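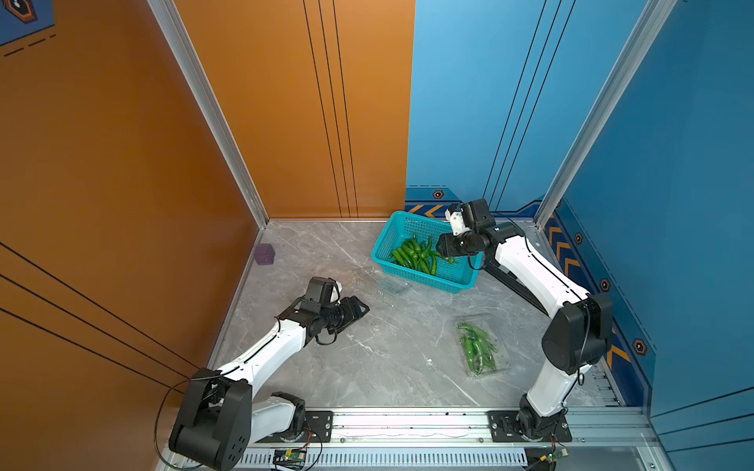
Green chili peppers, basket to clamshells, packing station 2.

Hillia Produce Packing
Station check, July
Checked by: Gifty Tetteh
Station lead: Deividas Žukauskas

Floor panel clean, no grit or leaf: OK
Basket free of broken mesh: OK. Turquoise basket stays with peppers only.
Clamshells empty and clean before filling: OK
Lids close without crushing stems: Two from the last sleeve would not snap. Sleeve set aside, Deividas to return it.
Fill weight 500 g: OK on 8 of 11 checked. Three were under and got topped up.
Soft or split peppers removed: OK
Loose items off the work surface: Purple cube at the back by the orange wall. Put away before the next run.
Cables clear of the packing area: OK, one loops low on the left side. Keep basket and packs away from it.
Scale zeroed at start of shift: Not signed. Lucimara Marinho did it at 6:40 but the sheet was in the office.
Hand wash and gloves: OK

Open from last check: label roll for the 500 g packs still not delivered.
Recheck lids and scale sheet at shift change.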